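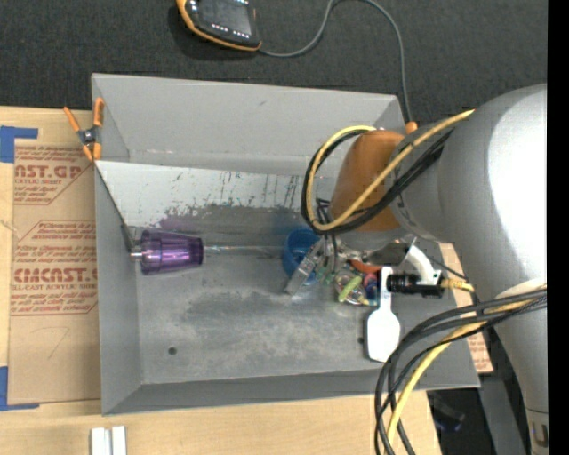 Protokoll der Mitgliederversammlung, Nähtreff Sisimell, 2025-02-24

Protokoll: Retno Lau (also ich, wie immer mit zu viel Geplauder, ihr kennt das)
Anwesend: Rizal Nasution, Lingyun Xiong, Saodah Sopacua, Yeison Huaranga, ich, dazu ein paar Leute aus dem Anfängerkurs
Leitung: Saodah

TOP 1: Begrüßung und letztes Protokoll

Saodah hat pünktlich angefangen, ich war noch am Teekochen und habe die ersten Sätze nur durch die Küchentür gehört. Das letzte Protokoll wurde angenommen, mit einer Korrektur: Ich hatte geschrieben, dass Yeison die Overlock-Maschine "kaputtrepariert" habe. Yeison legt Wert darauf, dass sie vorher schon kaputt war. Ist hiermit richtiggestellt. Sie läuft übrigens wieder, nur bei dickem Jersey zickt sie noch, da bitte langsam nähen und den Nähfußdruck hochstellen.

TOP 2: Kasse

Lingyun hat die Zahlen mitgebracht, auf einem einzigen Zettel, sehr übersichtlich. In der Kasse liegen im Moment 370 Euro. Davon geht noch die Rechnung für Garn und Nadeln ab, die hatte Lingyun aber noch nicht bekommen und konnte deshalb keinen Betrag nennen. Rizal wollte wissen, ob die Spenden vom Flickabend schon drin sind. Sind sie. Ich hätte mit weniger gerechnet, ehrlich gesagt, der Abend war ja ziemlich verregnet!

Kurze Diskussion, ob wir die Beiträge anheben. Meinungen gingen auseinander: Rizal dafür, Saodah dagegen, Yeison hat gesagt, er macht alles mit, solange er es nicht selbst überweisen muss. Wir lassen es bis zum Sommer so, wie es ist, und reden dann noch mal.

Beschluss: Beiträge bleiben unverändert. Angenommen, Rizal hat sich enthalten.

TOP 3: Stofflager

Der längste Punkt des Abends, war ja klar. Das Regal hinten links ist so voll, dass die unteren Fächer sich durchbiegen. Saodah hat vorgeschlagen, alles nach Material zu sortieren, Lingyun lieber nach Farbe, weil man beim Patchwork sowieso nach Farbe sucht. Ich habe mich dann auch noch eingemischt (Protokollantin darf das, habe extra gefragt) und gesagt, dass mir beides recht ist, Hauptsache die Cordreste liegen nicht mehr bei den Gardinen.

Nach einigem Hin und Her haben wir uns auf Material geeinigt, und innerhalb vom Material dann nach hell und dunkel. Stücke, die kleiner sind als ein Geschirrtuch, kommen in die Restekiste, und wer etwas daraus braucht, nimmt es sich einfach. Wolle wird vorher eingefroren -- wegen der Motten, wir hatten das Thema, bitte, bitte nicht wieder vergessen. Die Tiefkühltruhe steht bei Yeison im Keller, einfach vorher kurz Bescheid geben.

Eine Frau aus dem Anfängerkurs hat gefragt, was mit den Stoffen passiert, die seit Jahren keiner haben will. Betretenes Schweigen. Es geht um den braunen Bezugsstoff mit den Karos, von dem wir mehr als 200 Meter geschenkt bekommen haben und der inzwischen fast eine eigene Persönlichkeit hat. Rizal möchte daraus Sitzkissen nähen und auf dem Straßenfest verkaufen. Fanden alle gut, er macht ein Probekissen und bringt es mit.

Beschluss: Sortierung nach Material, dann nach hell und dunkel. Einstimmig.
Zuständig: Saodah und Lingyun, ich helfe beim Schleppen.

TOP 4: Neue Nähmaschine

Yeison hat sich umgesehen und zwei Modelle in die engere Wahl genommen, eine gebrauchte Disolham und eine neue Zesuvov. Für die Disolham spricht, dass sie ganz aus Metall ist und er sie im Zweifel selbst aufschrauben kann. Für die Zesuvov spricht der automatische Einfädler, und da ging im Anfängerkurs ein richtiges Raunen durch die Reihe. Ich gebe zu, ich habe auch geraunt. Meine Augen werden nicht besser!

Saodah findet den Einfädler überflüssig, Einfädeln müsse man lernen, genau wie Knöpfe annähen. Lingyun hat auf die Kasse verwiesen. Die Neue ist mit dem, was wir haben, nicht zu bezahlen, die Gebrauchte wahrscheinlich schon, wenn der Verkäufer beim Preis noch ein Stück nachgibt. Yeison fährt hin, probiert sie mit Jeans und mit dünnem Viskosestoff aus und darf verhandeln. Er nimmt eigene Stoffproben mit, damit er nicht nur auf dem steifen Baumwollläppchen näht, das im Laden immer schon eingespannt ist.

Beschluss: Yeison darf die Disolham kaufen, wenn sie beim Probenähen sauber läuft. Zwei Enthaltungen, sonst alle dafür.

TOP 5: Sommerprogramm

Rizal hat eine Liste mit Ideen herumgegeben, auf der jetzt auch ein Teefleck ist (meiner, Entschuldigung). Im August wollen wir wieder draußen im Hof nähen, von Hand und ohne Maschinen, also ohne Kabelsalat. Auf dem Programm stehen bisher:

- Sashiko für Anfänger, Leitung Lingyun
- Reißverschlüsse ersetzen, Leitung Saodah
- Knopflöcher von Hand, noch ohne Leitung, bitte melden
- Kissen aus braunem Karostoff (Rizal gibt nicht auf)

Pro Kurs nehmen wir höchstens 8 Leute, letztes Jahr war es beim Sashiko viel zu eng und die Garnrollen sind ständig unter den Bänken verschwunden. Anmeldung läuft über die Liste an der Tür. Saodah möchte, dass man seine Schere selbst mitbringt, und zwar eine Stoffschere, mit der noch nie Papier geschnitten wurde. Sie hat dabei sehr streng in meine Richtung geschaut.

TOP 6: Verschiedenes

Der Schlüssel für die Hoftür ist wieder da, er lag im Knopfglas.

Das große Bügelbrett braucht einen neuen Bezug. Ich nähe einen, Schnitt habe ich noch vom letzten Mal, es fehlt nur die Kordel für den Rand.

Lingyun bittet darum, abgebrochene Nadeln in die Blechdose zu werfen und nicht in den Papierkorb. Sie hat sich beim Leeren gestochen, zum Glück nur leicht.

Yeison fragt, ob jemand seine Zickzackschere gesehen hat. Bisher nicht. Falls sie bei einem von euch im Nähkorb gelandet ist, einfach zurück an den Haken hängen.

Saodah hat die Sitzung geschlossen, danach gab es noch Rizals Bananenkuchen. Der nächste Termin wird an die Tür gehängt, sobald Yeison von der Maschine berichten kann.

Für das Protokoll
Retno Lau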